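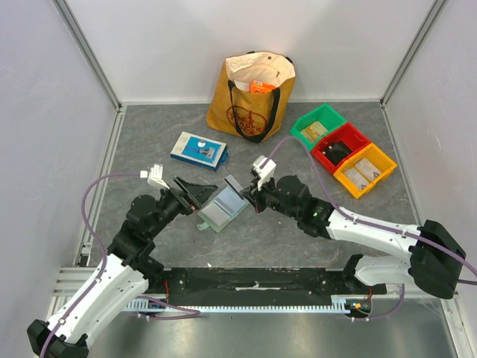 Home | Diary | Projects | Older posts

May 3, 2022

Third evening of robot club and my head is full of joint angles. I'm on the sorting project with Polyxeni Katsaros, who is miles better at the code than me (she writes it, I move the packets about and moan). We've got both arms to play with this term, plus the three coloured bins and the tote bag, and the aim is to have everything put away properly in time for the Perton open day.

The green hinged case is my nemesis! I dreamt about it last night. One gripper on the left, the other bringing the thin grey piece in from the right, and you have to think about both at once, like patting your head and rubbing your tummy. Polyxeni wants 200 practice runs saved before we let our program, Larnora, try it alone. I said 2 and a biscuit would do me. She didn't laugh.

Must remember to charge the laptop, and to ask whether we can swap our slot with the Promska team, as I've got the dentist. Also owe Polyxeni for the chips.

Filed under: Robot club, Evenings, Moaning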